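Leltach Hand Gripper – Set-up Guide
Section 6: Jaw does not close, or closes late

October
Sunil Dissanayake

This section covers the fault reported most often on the paired hand grippers: one jaw lags behind the trigger, or stops part of the way and stays there. It applies to left and right units. Read it through before you open anything.

CAUTION: A stuck jaw can release suddenly. Keep fingers, sleeves and loose cable away from the jaw until the unit is unplugged.

6.1 When the fault appears

1. Let go of the trigger. Do not squeeze harder. Forcing it strips the drive pin.
2. If the jaw is holding something, support the object with your free hand or have a second person take it.
3. Lower the gripper to the table and stop the recording in Tandum.
4. Write down the error code. Code 40 is a blocked jaw. Code 78 is a lost signal from the trigger.
5. Unplug the unit and wait for the status light to go out.

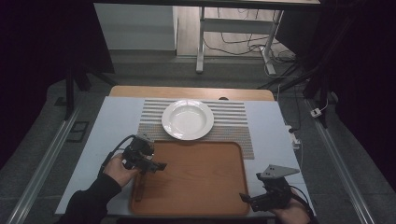
Code 78 is nearly always a cable fault. The lead works loose at the plug after repeated turning of the wrist, and the jaw then acts on the last position it received. Check the full length of the lead for kinks, including any loop that rises from the top of the body, like the one on the left-hand gripper over the wooden tray. Leave enough slack for the wrist to turn – a lead pulled tight will fail again within the day.

6.2 Clearing a blocked jaw (code 40)

1. With the unit unplugged, open the jaw by hand as far as it will go.
2. Brush out the slide. Do not use oil.
3. Check that the finger is straight. Replace it if it is bent.
4. Plug in and run the jaw test from the Sotelo menu.

Note: The jaw test passes at a reading of 1000 or below. Between 1000 and 3000, clean the slide again and repeat. Above 3000, take the unit out of use and label it.

6.3 Before going back to work

Open and close both jaws with nothing between them. If either one hesitates, go back to 6.1. Faults that return on the same unit go to Aparecida Furtado, with the error code and the test reading.

Related sections
Section 4: Fitting and changing fingers
Section 5: Routing the leads
Section 7: Camera mount loose or out of line
Jevton charger: safety notes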